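제목: Re: [gripper-eval] 종이 조각 정리 과제, 평행 그리퍼 패드 비교 중간 공유

지난번 질문에 대한 답과 함께 8월 시험분 중간 결과를 정리해 보냅니다. 로그 원본은 공유 폴더의 paper_shelf 아래에 올려 두었습니다.

> 선반 과제에서 Didance 패드와 Clivaneo 패드의 차이가 의미 있는 수준인지 궁금합니다.
> 저희 쪽에서는 평평하게 놓인 종이를 집을 때 손끝이 판에 먼저 닿아 과전류 정지가 자주 걸립니다.
> 그리고 손목 카메라만으로 아랫단 조각 위치를 잡을 수 있는지, 고정 카메라가 꼭 필요한지도 알려 주시면 좋겠습니다.
> 가능하면 시험 조건(선반 배치, 조각 종류, 제어 주기)도 같이 부탁드립니다.

1. 시험 조건

선반은 검은색 금속 프레임에 나무 선반판을 얹은 2단 제품입니다. 조각은 윗단, 아랫단, 그리고 선반 밑 테이블 면에 나누어 놓습니다. 형태는 일부러 통일하지 않았습니다. 납작한 것, 접힌 것, 구긴 것이 섞여 있고 색도 여러 가지입니다. 제어기는 Cekstead이고 손가락 개폐 명령은 30 Hz로 보냅니다. 패드만 교체하고 나머지 파라미터는 고정했습니다. 패드당 시행 횟수는 37회로 같습니다. 먼지떨이를 쥐고 선반을 쓰는 동작은 별도 과제이며 아래 수치에 포함되지 않습니다.

2. 파지 결과

접히거나 구겨진 조각에서는 두 패드 사이에 유의한 차이를 보지 못했습니다. 손가락이 들어갈 높이가 있으면 어느 쪽이든 잡힙니다.

차이는 납작한 조각에서 납니다. Clivaneo 패드는 표면이 단단해서 종이 가장자리를 밀기만 하고 끌어올리지 못하는 경우가 많았습니다. Didance 패드는 눌렸을 때 끝부분이 조금 변형되면서 종이가 가운데로 접혀 올라옵니다. 대신 놓을 때 종이가 패드에 붙어 따라오는 현상이 7회 있었습니다. 개방 후 300 ms 정지를 넣으니 줄었지만 없어지지는 않았습니다.

과전류 정지는 저희도 겪었습니다. 접근 마지막 구간의 하강 속도를 낮추고, 접촉 판정 후에는 위치 제어에서 힘 제한 모드로 바꾸는 방식으로 처리하고 있습니다. 임계값은 패드 두께에 따라 다시 잡아야 하므로 저희 값을 그대로 쓰지는 마십시오. 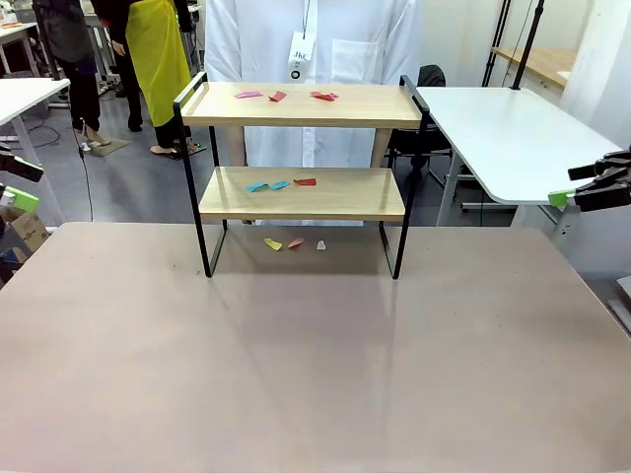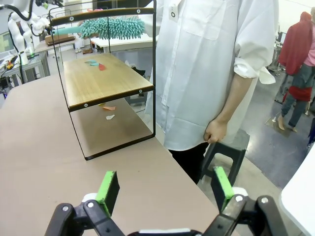

2단 선반과 색종이 조각. 위는 고정 카메라, 아래는 손목 쪽 카메라.

3. 카메라

손목 카메라만으로도 윗단은 충분합니다. 아랫단과 테이블 면은 접근 각도에 따라 선반판이나 프레임에 가려지므로, 초기 위치 추정은 고정 카메라로 하고 마지막 접근에서만 손목 영상으로 보정하는 구성을 권합니다. 고정 카메라 없이 돌린 비교군은 아직 시행 수가 부족해서 수치를 적지 않겠습니다.

검출 쪽에서 까다로운 것은 흰색과 옅은 노란색 조각입니다. 테이블 면이 밝은 베이지색이고 광택이 있어 대비가 낮습니다. 노출을 고정하고 화이트밸런스 자동 조정을 끄면 프레임 간 흔들림은 줄어듭니다. 선반 프레임이 테이블에 비친 선을 가장자리로 잘못 잡는 경우도 있어서, 다리 앞쪽 영역은 깊이 값으로 한 번 더 걸러냅니다.

4. 남은 일

Gál 손가락 모듈은 장착 브래킷이 맞지 않아 이번 비교에서 뺐습니다. 브래킷을 다시 가공한 뒤 같은 조건으로 돌릴 예정입니다. 패드 마모도 아직 따로 보지 않았습니다. Didance 패드는 시험 후반으로 갈수록 종이가 덜 붙는 느낌이 있는데, 표면 오염인지 마모인지 구분하지 못했습니다. 세척 주기를 정해 두고 쓰시는 분이 계시면 방법을 알려 주십시오.

그쪽 과전류 로그도 보내 주시면 저희 설정과 대조해 보겠습니다. 전류와 손가락 위치의 시간축이 맞춰져 있으면 CSV로 충분하고, 영상은 정지 직전 구간만 있으면 됩니다. 패드 두께와 손가락 개방 폭 설정도 같이 적어 주십시오.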